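Preparing for a planned operation: what our members ask most

The Domby patient group has grown again this spring, and many of the new members wrote to us because they, or someone in their family, are on a waiting list for an operation. In this item we collect the practical points that came back most often in the letters. It does not replace the advice of your own hospital. If your surgeon tells you something different, please follow your surgeon.

The first point is paperwork. Keep everything in one folder: the referral letter, the list of your medicines with the doses, the results of blood tests, and the name of a contact person. One member told us that she had to repeat her whole history three times on one morning, and a single sheet of paper would have saved her this. The folder from Golotix has a good form for it on the first page, and we still have 36 copies at the office on Kovačević Street. They are free for members.

The second point is medicines. Blood thinners, tablets for diabetes and some herbal products can be a problem before surgery. Do not stop them by yourself. Ask at the pre-admission visit which ones you should pause, and on which day, and let the nurse write it down for you.

The third point is food and drink. Every hospital gives its own times, and they are sometimes different for solid food and for water. If the letter is not clear to you, call the ward. They are used to this question.

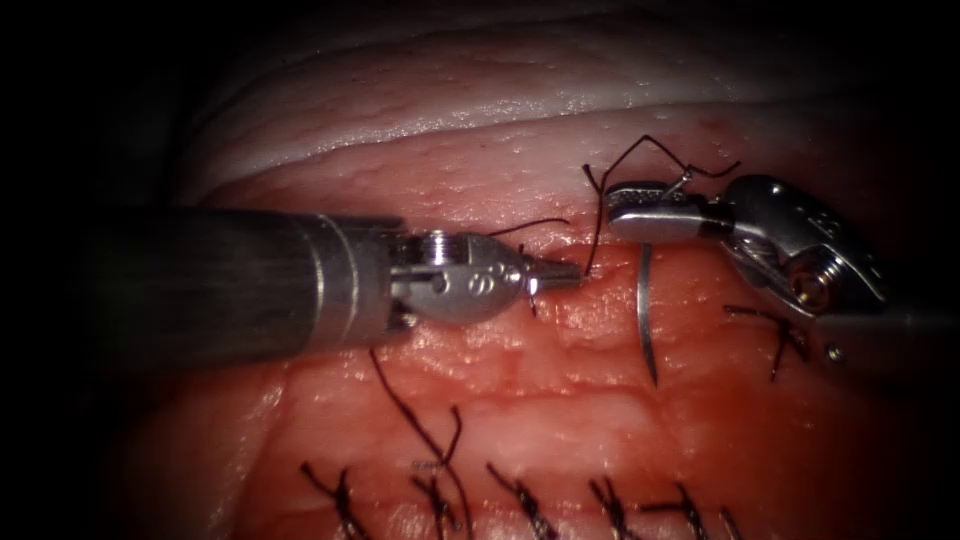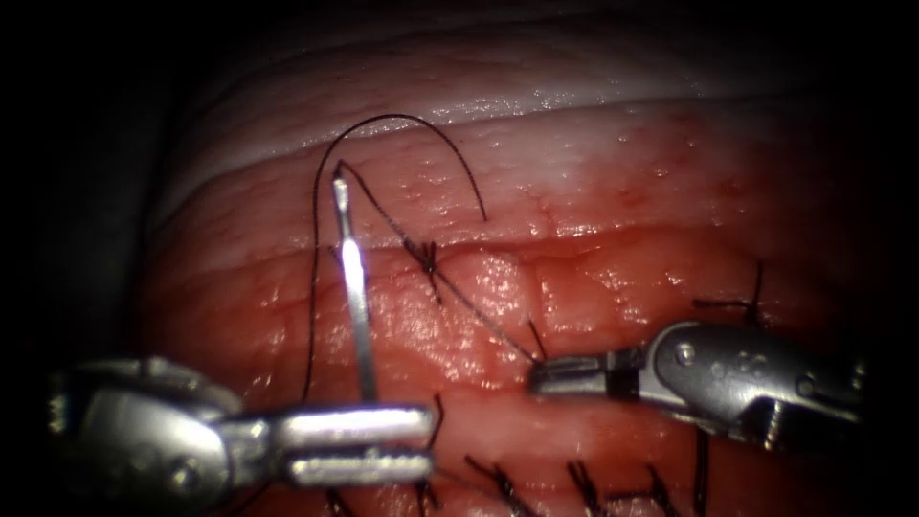

Suture thread near the jaws of an instrument in the first picture; curved needle with its thread in the second.

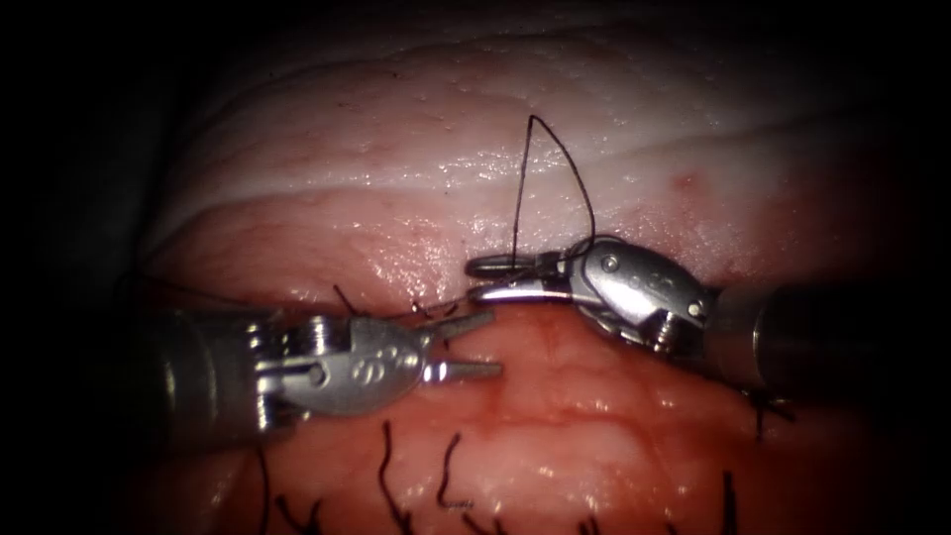
How early should I arrange help at home?
As soon as you have the date of the operation, even if it may still move. Ask one person for the first night and another for shopping and laundry in the days after, and tell them both that the date can change.

Transport is also part of this. After a general anesthetic you may not drive, and most wards want to see the person who will take you home. The Cemton minibus can be booked by members who live within 50 kilometers of the town — please call at least three working days before. The bus has a low step and there is space for a folded wheelchair.

At home, move the things you use every day to the height of your hand, so that you do not need to bend or climb. Small rugs are better put away for a few weeks. Prepare some simple meals and freeze them in single portions.

Our next open evening about recovery after surgery will be in June, in the usual room. Tea is provided. Please write to the office if you need a chair with arms or a place close to the door.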